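Geltdale Town Hall – walk-through before the Clean Buildings hearing
December, started 8:15 a.m.
Inspected by Els Wuyts

The council's resolution says town buildings will be "hearing-ready and climate-ready." I was handed a checklist for both. Marks are OK, FIX, or NOT SHOWN. I used NOT SHOWN where I was told a thing was done and couldn't find a record of it.

## Safety for the public

- [x] **Posted occupancy limit.** OK. The sign says 138 and it's at both doors of the hearing room.
- [x] **Exit signs lit.** OK.
- [ ] **Exit doors open fully.** FIX. The north door sticks at the threshold. It was written up last time too, and the sheet was signed as corrected.
- [ ] **Aisle width.** FIX. The seating plan has 109 chairs, which fits under the limit on paper. With the press table in, the center aisle is too tight for a wheelchair.
- [ ] **Extinguishers.** FIX. The one by the clerk's window has a tag I can't read. Replace the tag or the extinguisher.
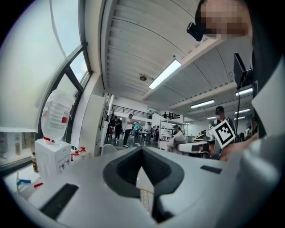 *Hand-held gripper, white and light gray, with a dark V-shaped finger mount.*

## Climate items from the resolution

- [ ] **Boiler efficiency.** NOT SHOWN. The unit dates from 1990. The resolution calls it "recently upgraded." I was shown an invoice from Hoekstra for a new thermostat, and I don't call a thermostat an upgrade to a boiler.
- [ ] **Heat pump quote on file.** NOT SHOWN. Vamimeck was named at the last council session. No quote in the binder.
- [x] **Lights on timers.** OK, second floor only. First floor is still on wall switches, so the claim of "building-wide" should come out of the press release.
- [ ] **Window seals.** FIX. Drafts at 5 windows on the street side. Easy work, and probably worth more than everything else in this section.
- [ ] **Energy tracking.** NOT SHOWN. The Ploro account exists – I saw the login page – but the person with the password was out. A chart was printed for the hearing anyway. I'd like to know where its numbers came from.

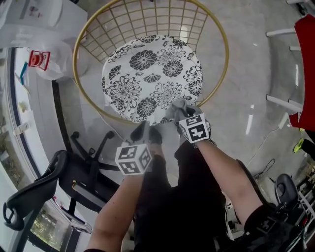 Annelies Meijer: I put that chart together from the utility bills, not from Ploro, and I can send the bills today. The boiler line I won't defend. It came down from the council office and I asked twice for it to be changed.

Reply, E.W.: Send them and I'll move energy tracking to OK, provided the chart says "from bills" at the bottom. The boiler item stays as marked.

## Before the doors open

- [ ] North door planed or rehung
- [ ] Press table moved to the side wall
- [ ] Clerk's window extinguisher checked and tagged
- [ ] "Recently upgraded" and "building-wide" struck from the handout

I'm not signing the front page until the first three are done and I've tried the door myself.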